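家电顶上的人生：跟一位替人断舍离的人聊了一下午
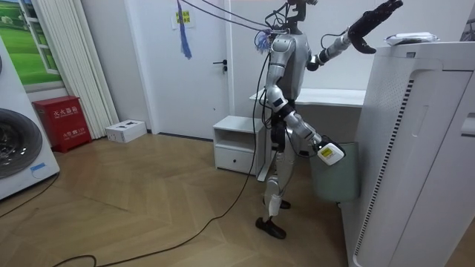 奥利维娅·斯滕皮恩（Oliwia Stępień）不喜欢别人叫她整理师。“整理师听着像会把你的袜子叠成寿司。”她的工作是陪人搬家前清东西，按小时收费，清不完也照收。入行之前她在巴多（Badow）一家旧书店看过仓库，据她讲，那份工作教会她的只有一件事：人舍不得扔的东西，多半放在自己够不着的地方。她进门先看高处，柜顶、书架最上一层，还有那种高高的白色家电，上面平平地搁着一件白色的东西，主人天天从旁边经过，问起来却要想半天。“你问他那是什么，他说‘哦，那个有用’。怎么个有用法，他得回去查。”

我们约在她自己家里。我本以为会看到一间样板房，结果玄关堆着两箱没拆的书，厨房里有三种开罐器。她注意到我在看，说医生也感冒。

她接的第一单是九月的事，日期她记得很牢，9月5日，因为那天客户跟她吵了一架，为的是一台斯特利克牌（Stelik）的面包机。客户坚持说每周都用，奥利维娅打开盖子，里面是保修卡和一副没拆封的搅拌叶。“我没说话，我把保修卡递给他。他看了一会儿，说下周开始用。”面包机最后跟着搬去了新家，听说现在在阳台上。

我问她是不是总能说服人。她说她基本不说服。“说服别人扔东西，扔完他会恨你。你就坐在那儿，让他自己讲这东西的来历。讲到第二遍，他自己会烦。”有一位姓张的老先生（他在名片上写作Cheung，要求我们照写）为一捆旧报纸讲了整整一个上午，中午请她吃了面，下午决定全部留下。她照样收了钱，还觉得那碗面不错。

我又去找了伊德里苏·雅库布（Iddrisu Yakubu），他是她从前的客户，如今偶尔给她帮忙搬重物。当年他从两居室搬进一居室，自认东西不多，后来光电线就装满了一个行李箱。“有些线我连两头接什么都认不出来，”他说，“可是你一扔，第二天一定会冒出一个东西，插口刚好是那个形状。”冒出来了吗？“没有。但是我等了两年。”

他对奥利维娅的评价是耐心好，嘴不好。她看见他的跑步机时问，这个衣架多少钱买的。九百，他答。她说以衣架而论偏贵，不过承重确实可以。后来他在网上以一百的价格卖掉了，买家来取货时问他为什么不用了，他说膝盖不好。膝盖至今没有任何问题。

聊到收纳用品，奥利维娅的声音高了一点。她最怕客户在她上门前先去采购一轮，尤其是胡维尔（Huvel）那种带标签的透明盒子。“人家原来是一堆乱的东西，现在是一堆乱的东西加二十只盒子，盒子还贵。”她见过有人专门腾出一个柜子放空盒子，标签上工工整整写着“备用盒”。

有没有哪样东西是她自己绝对不扔的？她起身去里屋，翻了好一阵，拿出一只缺了把手的杯子，说是二月里搬书时磕坏的，把手也留着，在某个抽屉里，打算粘。我问打算什么时候粘。她说胶水已经买了。

胶水放在哪儿，她指了指柜顶。

临走她送我到楼下，顺手塞给我一个纸袋，里面是一把开罐器和两本书。我说我家有开罐器。她说知道，谁家没有呢，然后就上楼去了。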